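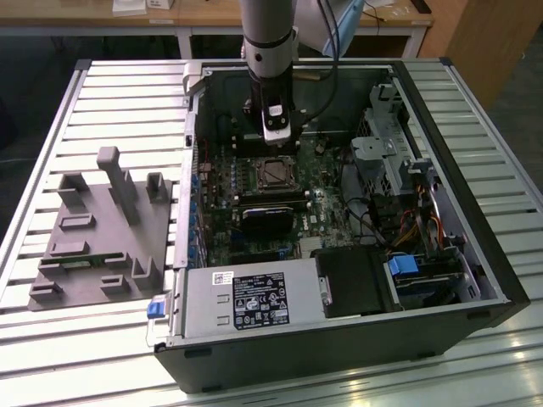

Cell 2 with a desktop tower on the slatted table, side panel off, gripper above the processor socket.

Cell 2 disassembly: frequently asked questions
Maintained by Anas Shawky. Last revised 15 March 2025.

Which way does the tower go on the table?
On its side, open side up, with the fixture tray to the left of it. Push the case against the stops before you start the program. The stops are set for the Tramlow case list only.

Does the robot take off the heatsink?
No. The operator removes the side panel and the processor heatsink at the prep bench. Wipe the old paste off the processor lid. Paste on the fingers causes slips on later picks.

What goes in the fixture tray?
Small parts only. Memory strips go in the rail slots. The tray is 3D-printed and the clips wear. Replace it if a strip leans in its slot. The print file is in the Ernon folder, revision 4.

The gripper stops above the board and does not go down. Why?
The height check failed. The usual cause is a loose cable lying across the board. Press hold, move the cable toward the drive bays, and resume. If it stops again at the same point, run the height check with an empty table and write down the value.

How often are the fingers checked?
Every 28 units, or at shift change if that comes first. Look for chipped pads and uneven closing. Replace both pads together.

How do I check the arm cables?
Jog the wrist through its full range at 16 percent speed and watch the loop beside the arm. It must not pull tight or rub. Re-clip it if it does. Do not add tape.

Can I change the tray position?
Only with a re-teach. Four points are taught, one near each corner of the tray. Sota Sekiguchi or Osamu Kobori must sign the sheet afterward.

Where do I get spare pads?
Nagano store, shelf 4. Orders placed now arrive in April.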